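**Cloudy film inside plastic food containers, how do I get it off?**

*posted by* **odera_kitchen**

I have a set of clear containers with latches on the sides. They go through the dishwasher most nights and the inside has turned cloudy. Soap and a sponge don't change it. We have hard water in Flenden. It's the same kind of tub as these:

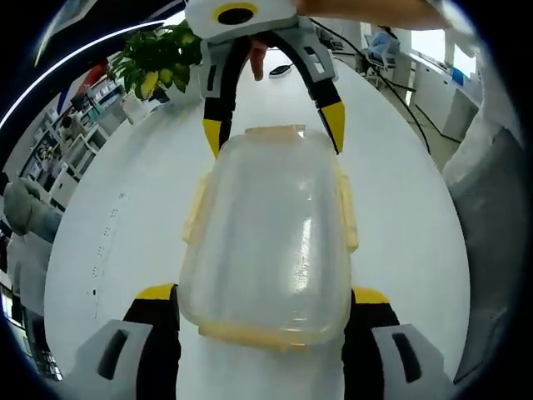
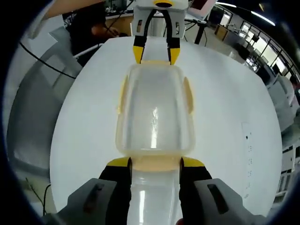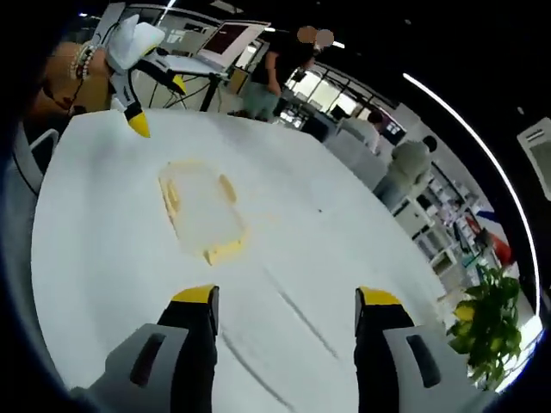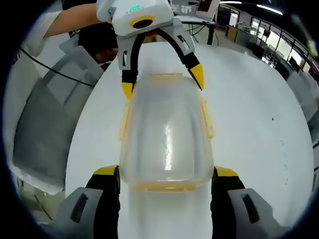

I've tried baking soda paste on one and it left fine scratches. Is the film something I can remove, or is the plastic worn out? I don't want to throw away the whole set.

**fedby421**

Probably hard water scale. Fill the container with equal parts white vinegar and warm water, leave it 90 minutes, then wipe with a soft cloth and rinse. Take the gasket out first and wash it by hand – vinegar isn't great for rubber over time. If the haze comes back once the plastic dries, it's etching, and that won't come off. Etched ones are still fine for rice or pasta.

**sundaysoup**

vinegar worked on mine, took 2 rounds. top rack only now

**Hurura**

Check your detergent too. I switched from pods to powder and used less of it – the film stopped building up. No more baking soda paste, it's too gritty for clear plastic.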